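March, bin pick, afternoon

195 episodes logged so far. Zoriana is happy with the total. I'm less sure, as plenty of them look like the same grab with the clutter shuffled. Vilo settings unchanged.

Black shell piece, pinched between the left hand and the end of the right arm at the rim of the grey bin. SF carton still in there.

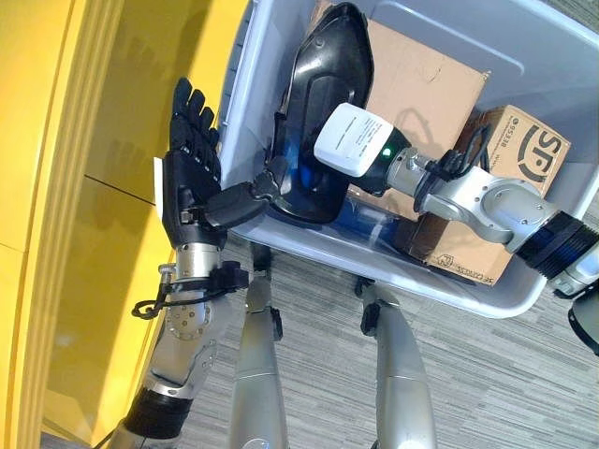

Doubts

Labels say "two-handed lift" for anything both arms touch. Uddin wants 42 relabelled. I'd redo the lot before Trorkville trains on it.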